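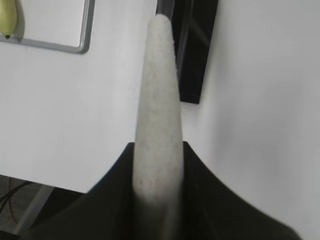
Wrist cam, gripper closed on the white tapered part

bench_rat: Our Prakix gripper has almost 1,000 cycles on this finger set. I wipe the pads every 20 picks and re-zero the jaw width each morning. Grip still drifts on tapered parts. Thinking of swapping the fingers.
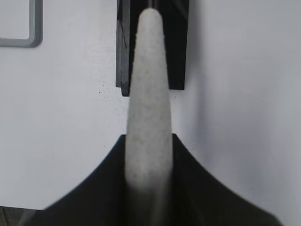 torquelow: Don't swap yet. Mine drifted at 788 and it was the mounting screws. Check those first, then re-zero.

bench_rat: Screws were done in February. I'll check again – wouldn't hurt. The table needs a wipe too, there are dark specks on it.

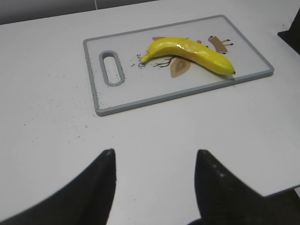

I also run what looks like a toy banana as a second test piece, and I'd keep the same force setting for both.

gantry_kid: Disagree with torquelow. The Gorkico manual says to change pads by wear, and a count tells you nothing. Our Drillmont cell is at 3,274 on one set.

torquelow: Depends on the part. Chalky stuff eats pads.

bench_rat: Screws were fine. Fingers open, about to re-zero: 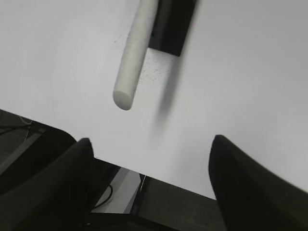 Jaws open, white rod ahead on the table

gantry_kid: Post the numbers after.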